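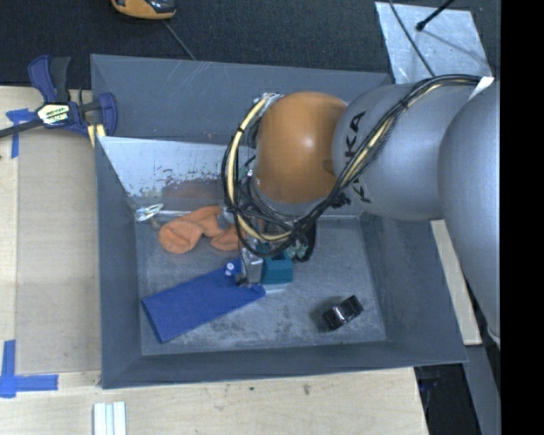 *Gray bin open on the table, KUKA arm in from the right.*

**April, 8:40 a.m. — petition count, Lougher ward boundary**

Went back over the signature file for the boundary petition. The council office says 2872 valid names. I don't believe it yet.

What I have so far:

- 441 rows share an address with at least one other row. Fine for families, less fine when the same house shows up with five last names.
- 242 rows have no house number at all. The petition rules want a full street address, so I can't see how these were passed as valid.
- Haven't checked how far the two groups overlap. Don't add them together, please.

Meinir Voyle thinks the missing numbers got lost when Videsine scanned the paper sheets. Could be. She pulled eight sheets and found the number written plainly on all of them, but she picked the sheets herself and they were the neat ones. I'd want a random pull before I say anything to the council.

Berwyn Edwards keeps calling this "the biggest petition the ward has ever seen." Asked him what he was comparing it to. He had a newsletter. The newsletter had no source.

The senator's staff want a figure they can read out at the public hearing. I told them no. A draft number gets quoted once and then it's the number — we went through that with the Trarivora bus survey and I'm still getting email.

Matching against the voter list in Trovex ran overnight and finished clean, which bothers me a little. It drops middle initials without saying so. Rerun with strict names on.

To do: random pull of sheets, strict rerun, ask the clerk who signed off on the blank house numbers and when.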